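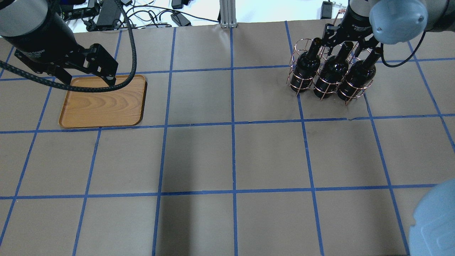 The honey-colored tray and the copper bottle carrier, on the taped brown paper.

30 October 2024

I meant to write last night and fell asleep with my shoes on, so today gets two days' worth and I'll try to keep it in order, though I never do.

The wine rack first. I had forgotten how much I like that thing. It's copper wire, all thin hoops and upright rods, and with three dark bottles standing in it side by side it looks like something from a much nicer house than mine. The bottles are so dark they're nearly black, and they pick up little white shines along the necks and shoulders whenever the light is on them. I bought it at Mercado in March, on the same afternoon that I went in for a dish brush and came out with no dish brush. Ewurabena has never let me forget it. She still asks after the dish brush whenever she comes to supper, very politely, as if it were a relative.

And then the tray, which is the real reason I wanted to sit down and write. It was my mother's for as long as I can remember, and it came to me wrapped in a bath towel when Edem cleared out the Sarkell apartment. Wood, with rounded corners and a raised rim, and a warm orange-brown color like honey when you hold the jar up. The grain runs in long curves across it. When I was small I decided the curves were a river, and I used to drive a button along them until somebody needed the tray back. I looked at it on the brown paper for longer than I had any excuse to, and I could still find the bend where the button always got stuck (there was nothing for it to get stuck on, I just liked it to stop there).

The paper and the tape were Elikem's notion. We've been going round and round for weeks on how to lay out the long table for the supper, because every time we set it up in our heads we forget something big, like the bread. So she said to cover a surface with brown paper, run blue painter's tape across it both ways until it was all squares, and push the real things around on it like pieces on a game board. I said that sounded like a great deal of tape. It was a great deal of tape! But I will admit here, where she can't read it, that it has done me more good than all my lists. The tray takes up two squares, toward the left. The bottles want to be over to the right, a bit back from the edge, where a sleeve won't catch them. I knew that as soon as they were there, and I hadn't known it for one minute in the three weeks before.

What I haven't settled is what goes on the tray. My mother would have said cups, and that would have been the end of it. Elikem says cheese. Wafula, who was only supposed to be dropping off the folding chairs, put his head in and said plantain chips, a mountain of them, and then stayed for an hour and a half and ate most of a loaf while telling us about his sister's new job in Plimudora. I'm leaning toward the chips, if I'm truthful. Cheese on that wood makes me nervous. I oiled it in March and I don't want to be scrubbing at it afterward.

There was a small quarrel over money, and I'd better put it down so that I remember it fairly. The supper fund had $269 in it at the start of the week. I spent 87 of that on the wine and the good napkins, and Ayuba thought the napkins could have been paper. He said it nicely enough, but he said it twice, and the second time I got short with him and told him he could wipe his mouth on his cuff for all I cared. I called him after supper to say sorry. He laughed and said he'd been thinking of doing exactly that. We talked for a long time after, mostly about his knee, and about whether 50 people would really come or whether half of them were just being kind when they said yes. He thinks they'll come. He's going to bring the big pot either way.

I've been turning over the question of whether to leave the bottles in the carrier on the night or take them out and stand them along the table. Ewurabena says people will be shy of pulling a bottle out of a rack, that it looks like a display and they'll think it's only for show. She may be right, she usually is about shy people. But it does have such a nice look, all that thin copper around the dark glass, and I could always pour the first few myself and get things going. I'll ask Elikem in the morning. She has opinions on pouring.

Other things, quickly, before my eyes go. The Tiltness bus has changed its times again and I stood at the stop for ages with a bag of onions. The back bedroom window is sticking. Edem sent a photo of the baby in a hat much too large for her, and I've looked at it so often today that my phone needed charging before supper. I found my gray gloves in the pocket of the coat I was sure I'd checked.

Tomorrow: onions, five loaves to order from the bakery, more ice, and ring Wafula about the other chairs. And a dish brush, if I pass one.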